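Living > Evenings In > Tips for Watching Series at Home

Getting the living room ready for a long series

In our flat we watch a lot of television series, mostly old ones with many seasons. In January we began a detective series with 53 episodes, and before we started I made some changes in the room. I wrote them down for a friend, and then I thought other people could use them too.

Where to put the screen

Do not put the television opposite a window. Even with curtains there is a pale stripe on the screen, and many modern dramas are so dark that you lose half of the story. Put it on the same wall as the window, or on the wall beside it. If you cannot move it, hang a second curtain behind the first one. An old bedspread works well for this – it only has to be thick.

The middle of the screen should be at the height of your eyes when you sit. Most people hang it too high, like in a restaurant. After three episodes your neck will tell you about it.

A small lamp behind the television makes the evening easier for the eyes. I use a Clekorine clip lamp with a warm bulb, turned to the wall. The light must not shine on the screen and also not in your face.

When you cannot hear the dialogue

This is the complaint I hear most. The music is loud, the people whisper. Before you buy anything, open the sound menu and look for a setting with a name like "speech", "dialogue" or "night". On our set it was hidden three levels deep and it helped more than I expected.

Also check what stands around the speakers. In our case the television stood inside a shelf, and the sound went into the wood. I pulled it forward until the front was even with the edge of the shelf. A folded towel under a separate speaker takes away the humming when there are deep voices.

Subtitles are a good help, also in your own language. Choose the medium size with a dark background, if your service offers it.

Remote controls

We had four of them and they were always between the cushions. Now they live in a shallow baking tin on the side table. Put a small piece of colored tape on each one and the same color on the machine it belongs to. Guests understand it immediately.

Clean the buttons with a cotton swab and a little rubbing alcohol, with the batteries out. If one button does not react anymore, try this cleaning two times before you order a new remote. I paid 30 dollars for a replacement from Gosside and later the old one worked again.

Food that does not make noise

Chips are the enemy of quiet scenes. We make small bowls of soft things: cheese, grapes, pieces of flatbread. Popcorn is allowed in the first ten minutes, when they show what happened before.

Give every person an own bowl. One large bowl moves around and always passes in front of somebody at the important moment.

Clothes and blankets

For an evening of three or four episodes, change your clothes first. Stiff trousers with thick seams press behind the knee, and you begin to move around just when the murderer is coming. Something knitted is better. Keep the blankets in a basket beside the sofa, one for each person, so that there is no pulling. 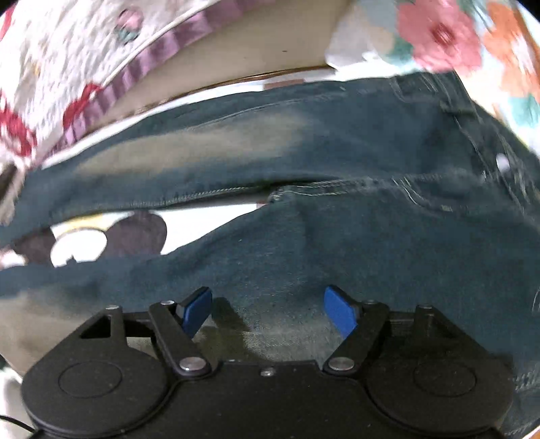 Afolabi wrote to me that the clothes are a small matter and the real problem is to stop: in that house they set a kitchen timer in the hallway for the end of the second episode, and whoever gets up to turn it off must also turn off the television. I tried this for a week. It works, but you have to switch off automatic play as well, or the next episode is already running when you come back.

Keeping your place in the story

With a long series it is easy to forget who is who. I keep a school notebook next to the remotes and write one line after each episode – only names and what they want. When we had a break of two weeks, we read one page and could continue.

Related
Cleaning a flat screen without streaks
How to hide cables along a baseboard
Brunorside floor cushions after one winter
Quiet snacks for movie night
Sorting a large DVD collection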